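Divided boxes and power supplies: a small gallery

I've been meaning to put up a page about boxes for ages (I know, I know, but bear with me!). Anyone who handles computer power supplies will know the trouble. The units themselves are easy enough, they're just metal bricks, but each one has a great mop of cable coming out of it, and the mops all want to get married. Our order this spring came to 400 units, and after one afternoon at Vembridge I was dreaming in red and yellow.

So these are all about the cardboard divided box, which I think is a lovely thing even when it's gone a bit hairy round the top.

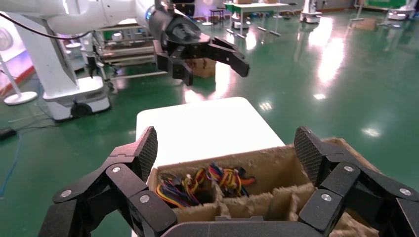 Colourful cables down in the compartments, and a nice fuzzy rim on the box.

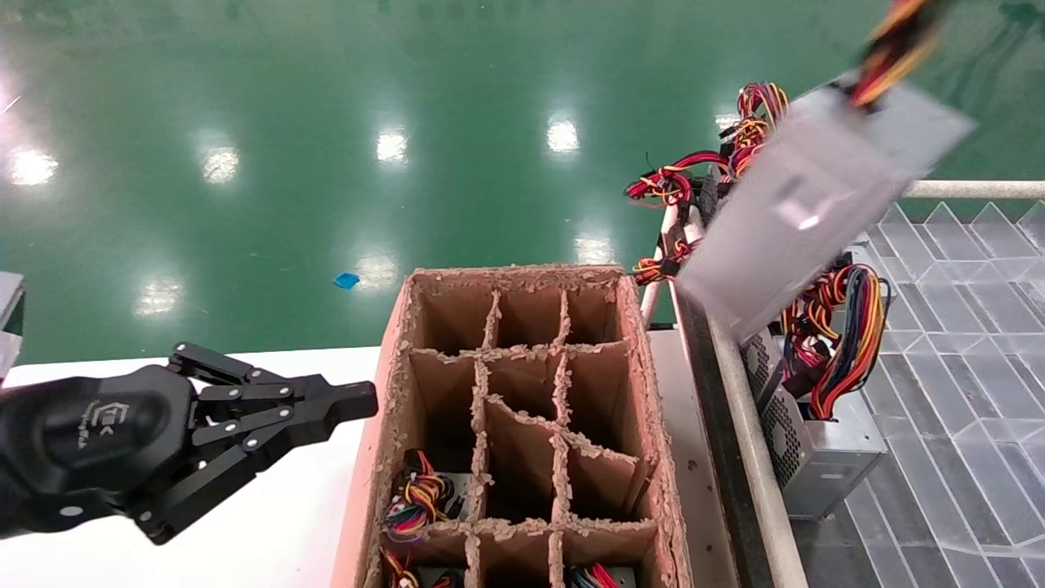
One unit up in the air with its cables trailing, another waiting on the cart.

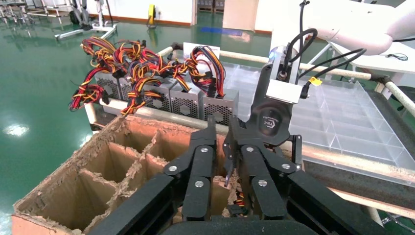
Five in a row on the ledge, grilles showing, and a few free cells in the box.

Anyway, dividers. We get ours from Mukico, part number 3292, and they come flat, which means somebody has to sit and slot them together. I rather like doing it – put the radio on and you can get through nearly 30 before the tea goes cold. The trick is to put all the long strips in first with the slots facing up, then drop the short ones across, and don't force the corner ones or they'll crease and lean for ever after.

As for the cables, I fold mine back on themselves once and let them sit on top of the unit. I used to put a twist tie on every bundle, then spent just as long taking them all off again, so that's gone. The people at Flermont still swear by rubber bands, and good luck to them!

When the edges get really ragged I run a strip of paper tape along the rim and the box does another few trips. My record is 7, for one that had started life holding Hämmerli lamp fittings and still had the label on. I was quite sorry to flatten it.

Next page will be the plastic trays, once I've found where I put the lids.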